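Choosing a grasp when the objects are unfamiliar

The Surkow method has now completed its first full round of trials, and this post sets down the result for those who follow the work of the laboratory. The question was a narrow one: whether a grasp planner that scores suction and finger grasps on a single scale makes better choices than one that settles the type of grasp first.

The training set held 700 attempts, all made on household goods and toys. The test set was kept apart from it. Each trial ended when the bin was cleared or when 6 attempts in a row had failed, and the arm returned to the same starting pose between attempts. Objects that came to rest against a wall remained the main difficulty - the planner tends to rate them too highly. 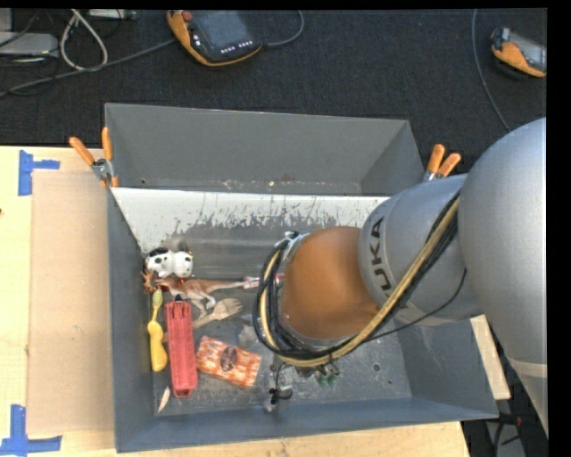

Oláh has objected that a single scale hides the cost of changing from one kind of grasp to the other, and that a planner which switches often may look accurate while clearing the bin slowly. The objection is a fair one. Time was recorded in the trials but was not part of the score.

Over 100 test trials, the single scale left fewer objects behind than the earlier Prudus planner, with the clearest gain on soft packaging. On rigid toys the two could not be told apart. The next round will add a charge for each switch, and will be run on 12 new objects before the Gidum meeting in May.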